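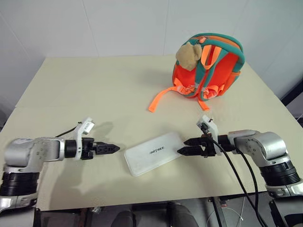
[smallbags] Re: Strap tails on kids' backpacks, and what goes in first
From: Kanako Kudo
To: the smallbags list

Wendelin Aebischer wrote:
> Hello all,
>
> My daughter starts at the forest group in June and I have been given
> a child's backpack by my sister. It's a good bag but the straps have
> very long ends and they hang down when she wears it. My mother says
> cut them. My sister says don't you dare, she'll need the length when
> she has a winter coat on. Is there a tidy way to keep them up that a
> small child won't undo in the first five minutes?
>
> Second question. The group wants every child to carry a flat case
> with spare papers and a drawing pad, plus lunch, plus a rain jacket.
> I put the case in last because it was the last thing on the list and
> now the bag leans backward like a drunk. What order do you pack in?
>
> Sorry if this has all been covered. I looked in the archive and found
> a thread with 93 messages in it and lost my nerve.
>
> Wendelin

Wendelin, welcome, and please never apologize for asking about strap tails on this list! That 93-message thread was mostly Hüsnü and me going back and forth about buckles anyway (sorry, Hüsnü), and I don't think either of us ever got around to answering the original question.

First of all, I'm with your sister. Don't cut them. I cut the ends on my son's first bag because they drove me crazy, and then he grew, and then came the snowsuit, and I ended up sewing extensions onto the thing with webbing from Droveck that was almost but not quite the right green. He wore it like that for two winters. I can still see those lumpy joins every time I open the closet.

The orange one I have out at the moment is a perfect case for your question. It's a child's bag with teal shoulder straps and orange webbing at the bottom, and when you stand it up with the straps facing you, the loose ends run way out across the table. That's with no child in it at all. And I love this bag, I really do - the back panel is this loud red-orange, there's an orange loop at the top, and somebody had the brilliant idea of putting a fuzzy plush head up by the shoulder. A kid can pick that out of a row of hooks from across the room.

So, what I do with the tails:

Roll each one up from the tip, toward the buckle, nice and flat. Start with a small fold and keep it snug. When you get to within a couple of fingers of the buckle, stop, and put a band around the roll. I used hair elastics for years and they're fine, but they perish, and a curious four-year-old can have one off in no time. What I like now is a little sleeve of wide elastic, sewn into a ring, just big enough that you have to work it over the roll. Adults can do it easily. Little hands mostly give up and go find a stick.

If you knit, a felted ring does the same job and it looks adorable. Ayane Ikeda made me a pair out of leftovers from Lã and they've been through the wash more times than I'd like to admit. She wrote the pattern out for the list once, it should be in the files section under Tratalell, which was her name for the whole set (ring, key cozy, zipper tassel). It's the ring you want. You can make it in an evening, and I'd cast on loosely.

One thing I'd skip is tucking the ends back up behind the shoulder straps. It looks great on the table and then the child puts the bag on and there's a wad of webbing digging in under the arm. Ask me how I know.
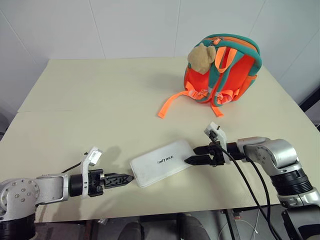
The orange bag with its long strap ends trailing, and the flat case in front. Look at those tails!

Now the packing, which is my favorite part. Flat and stiff goes in FIRST, right up against the side that touches the back. Always. If the case goes in last it ends up on the outside, lunch sits between it and the child, and everything wants to tip away from the shoulders. That's your leaning. With the case in first you get a nice smooth wall and the rest of the load has something to lean on.

I've been using the white case with UNITREE on the top for trying this out, and it's a lovely shape for it. Rounded corners make so much difference! A square-cornered folder finds the lining every time and starts working on it, and the first hole in a lining is always, always at a corner. If the forest group lets you choose the case, choose one with rounded corners and hold it up against the back of the bag before you bring it home. You want it to sit down inside without forcing the zipper into a point at either end. On a bag with a curved top you lose more room up there than you'd expect, so measure lower down, where the sides are straight.

Then lunch, low down and in the middle, against the case. Then the rain jacket, stuffed in on top and around the sides so it fills the gaps. I don't fold it. It's going to come out wet and muddy and go back in wet and muddy, and a jacket that's meant to be folded just teaches a child that packing is hard. Bottle in the side pocket if it fits, and if the other side is empty put the hat there so it doesn't list.

Weigh it when you're done. For my two I try to stay under 800 grams for everything apart from the water, and it's a squeeze with a drawing pad. Masaru Katayama used to run the coat room at the Flernora playgroup and he had a luggage scale hanging by the door, and the kids loved it so much they'd line up to be weighed themselves. I bought one because of him. It also turns out the bag weighs a lot more in the afternoon than in the morning. Rocks, mostly.

One more thing and then I'll let somebody else talk. Let your daughter do the packing herself a few times before June, on a table, with the bag standing up and the back toward her. Put the case down flat in front of it so it's the first thing her hand goes to. My younger one learned the order that way and she'd announce it to visitors: "wall, lunch, squish." She's nine now and still packs like that for swimming.

I have more than enough wide elastic here to make rings for anybody who wants to try them - it's on a card, 65 inches, and I need maybe a tenth of that. Tell me how wide your webbing is, Wendelin, and I'll put a pair in the mail. Black or gray, your pick.

Hüsnü, before you write in, yes, I know about the clip-on keepers. They're good! They also crack if you step on them, and in my hallway everything gets stepped on.

Kanako

--
smallbags: mending, making and packing bags for small people
To leave the list, send a blank message with "leave" in the subject line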